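3.2 Materials and setting

The study looked at how people lay out the things for a milky drink when they are free to put them where they like. We were interested in the distance between the carton and the mug, the side the mug handle faces, and whether a board or tray is used at all. Earlier work on breakfast habits has mostly dealt with what is eaten. We found little on the arrangement of the table before anything is poured.

Layouts were gathered at two sites. The first was the shared kitchen on the ground floor of the Purkby building, where people who live upstairs make drinks in the morning and again late at night. The second was a study room in Skatport, with a brown tabletop and no sink. Across both sites we recorded 2,098 layouts. Of these, 1,708 had both a milk carton and a mug in them and were kept for the analysis. The rest were set aside, mostly because the drink was taken in a glass or the milk had already been moved to a jug.

The objects were ordinary ones. Milk came in small cartons with screw caps, bought at the Itura shop nearest each site. Mugs were ceramic and differed in color, since people at Purkby brought their own. At Skatport we supplied the mugs and kept them on a shelf by the door. A wooden board was offered at both sites. Participants were told it could be used or left alone, and nothing more was said about it.

Figure 1. Milk carton and gray mug on the brown tabletop, with the mug in front of the carton and the round wooden board toward the right edge.
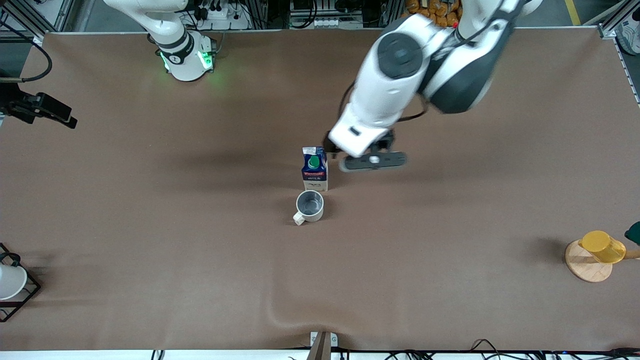
SKATPORT, June — Layouts in this round were coded by Tainá Frota and Gleice Pacheco, working separately from the same instructions. Each coder noted four things: where the mug stood relative to the carton, which way the handle pointed, whether the carton was upright, and where the board was. Distances were not measured with a ruler. The coders used the width of the carton as their unit and wrote down the nearest whole carton.

The layout in Figure 1 was coded "mug in front, slightly left" with the handle toward the lower left. The carton is upright and the mug is empty. The board was coded as "present, off to the side," a category we added after the first round, when it became clear that the original choice between "used" and "not used" did not cover a board that had been left on the table with the carton and mug standing next to it or well away from it.

Handle direction gave the most trouble. A handle that points straight to one side is easy to code, but many pointed somewhere between the side and the front edge of the table. We first asked coders to pick the nearer of the two. Pacheco and Frota disagreed on 147 layouts under that rule, nearly all of them diagonal handles. The rule was then changed so that diagonals had their own codes, and the whole set was coded again from the start. After the second pass, 13 disagreements were left. Anouk Declercq settled these without seeing the earlier codes.

We also had to decide what to do with mugs that touched the carton. Kamlesh Shakya argued that touching should be treated as a distance of zero, while Declercq wanted a code of its own, on the grounds that people who push the two together may be clearing space for something else. We kept it as zero in the main analysis and report the separate code in the appendix.

Two limits of the material should be stated. Milk cartons at the two sites were the same size, so nothing can be said about larger ones, which people may well place farther back. And the Purkby mugs belonged to the people using them. A person who has had a mug for years may set it down in a fixed way, handle always to the same side, and our data cannot separate that from a habit tied to the table.

The coding sheet is a revised form of the one drawn up by Iolanda Portela for the Fitzgerald kitchen survey. Her sheet had a line for spoons, which we dropped — very few layouts had one at this stage. The order of the remaining lines was left as it was.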